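Chapter 6
Keeping a Two-Arm Folding Cell in Working Order

What this chapter covers

By the end of the chapter you should be able to carry out a start-of-shift check on a two-arm garment cell, route and inspect the external cables, clean and test a pair of grippers, and write a log entry that the next technician can use. You will also learn when to stop and call for help. Programming of the folding sequence is left for Chapter 8.

You will need the safety rules from Chapter 2 and the section on joint limits in Chapter 4. If you have not done the lockout exercise at the end of Chapter 2, do it before you go near a cell.

6.1 The cell at Walodmont

Most of the examples come from one cell at the Walodmont textile sorting hall. It has two arms mounted at one side of a wooden work table, and its job is to take garments that arrive in no particular order, spread them, fold them and stack them. The cell was put together by Shehu, a small integrator, and it is looked after by the hall's own technicians. Gebhard Stöckli ran maintenance there for the period covered by the logs we quote, and the checklists in this chapter are adapted from his.

A folding cell is a light-duty machine. The loads are small, and a shirt weighs next to nothing compared with what the arms can carry. Students sometimes take this to mean that little can go wrong. The Walodmont logs say otherwise. Over the period we studied, the technicians made 1549 entries, and very few of them concern motors or gears. Nearly all deal with cables, fingers, lint and the position of things on the table.
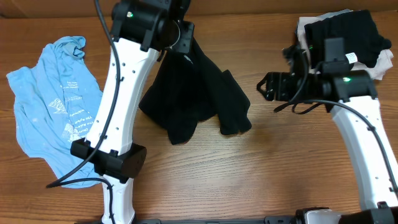

Figure 6.1 The Walodmont cell with garments on the table. The left gripper holds a black garment. Note the cable looping across the blue t-shirt.

Look at the left cable in Figure 6.1. It comes down beside the white link and then lies out over the t-shirt before it turns back toward the lower part of the arm. A loop like this is slack that the arm needs when the wrist turns or reaches. It is also slack that can be picked up along with a sleeve. Both facts matter, and a good part of Section 6.3 is spent on how much slack to leave.

6.2 Before power is applied

Carry out these steps in order, with the cell locked out.

1. Clear the table of garments. Put finished stacks in the outgoing bin and loose pieces back in the infeed.

2. Run a hand over the tabletop. Feel for raised grain, splinters and grit. A rough spot will catch a knit fabric, and the arm will go on pulling.

3. Check the fasteners along each link. You are looking for missing screws and for screws that stand out from the surface. Do not tighten anything by guess. Use the torque driver and the value on the cell's data card.

4. Check the mounting rail at the base of the arms. Push each base firmly from the side. It should not move.

5. Follow each cable by hand from the wrist to the base. Feel for flat spots, nicks and stiff sections. Note where it is clamped and where it hangs free.

6. Open and close the gripper fingers by hand if the gripper type allows it. They should move evenly, with no grinding.

On the Walodmont cell an experienced technician does all of this while the infeed bins are being filled. Allow yourself longer the first few times.

6.3 Cable slack

A cable on a moving arm fails at the place where it bends most. If it is too short, that place is the connector at the wrist, and the fault shows up as a signal that drops out in one posture and comes back in another. If it is too long, the loop drags on the table and wears where it rubs.

To set the slack, move the arm slowly by hand guidance through the largest reach in the folding sequence and hold it there. The cable should still have a gentle curve at the wrist. Now bring the arm back to its closest posture and see where the spare length goes. If it falls into the area where the grippers pick up cloth, move the nearest clamp and start over. You may have to do this several times. There is usually more than one clamp position that works, and the log should say which one you chose - the next person will otherwise move it back.

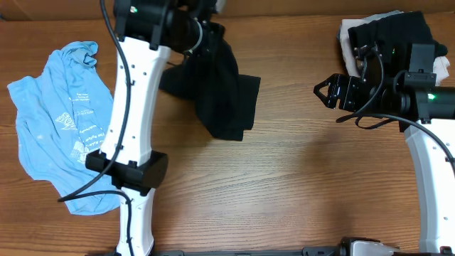
Repeat the test with a garment in the gripper. An arm that clears its own cable when the fingers are empty may still trap it under a hanging piece of cloth. Use a dark, heavy garment and a light one, and watch what the lower edge does as the arm travels. Leave the other arm parked and open while you do this, so that you are judging one cable at a time.

Cable ties are not a repair. A tie pulled tight around a moving cable makes a new bending point, and you will be back to replace the cable at that spot. The Walodmont cell was delivered with ties in two places. Both were replaced with wide strap clamps in November, after cable 2918 on the left arm began to lose its signal during long reaches. The full history of that fault is worked through in Case 6A.

6.4 Fingers and lint

The fingers do the only work that touches the product. Wipe the gripping faces with a dry cloth at the start of the shift and again at the midpoint. Do not use spray cleaner, which leaves a film and lets thin cotton slide.

Lint collects behind the fingers and around the guides. Knitwear is the worst source. Remove lint with a soft brush, working outward from the housing. Compressed air is quicker, but it drives the fibers deeper into the mechanism, and the Skallau training shop no longer allows it for this reason.

After cleaning, do the strip test. Cut a strip from a worn-out t-shirt, close the gripper on it and pull straight down with a spring scale. Write down the reading at which the strip begins to slip. A single reading tells you little. A row of readings that falls from week to week tells you the pads are wearing, and you can order a set before the cell starts to drop shirts.

6.5 Writing it down

A log entry needs the arm, the part, what you found and what you did. Compare these two.

"Left arm cable checked, OK."

"19th March. Left arm, wrist cable. Loop resting on table at closest posture. Moved middle clamp toward base by one screw hole. Ran long reach with and without garment, no contact. Right arm not changed."

The first entry could have been written without going near the machine. The second lets a colleague at Flena, where a sister cell runs the same sequence, check for the same thing without a phone call.

Terms to know before you read on: slack loop, strap clamp, closest posture, long reach, strip test, data card. Each is defined in the glossary at the back of the book. Section 6.6 begins with the removal of a wrist cable and assumes that you have the cell locked out and the data card in front of you.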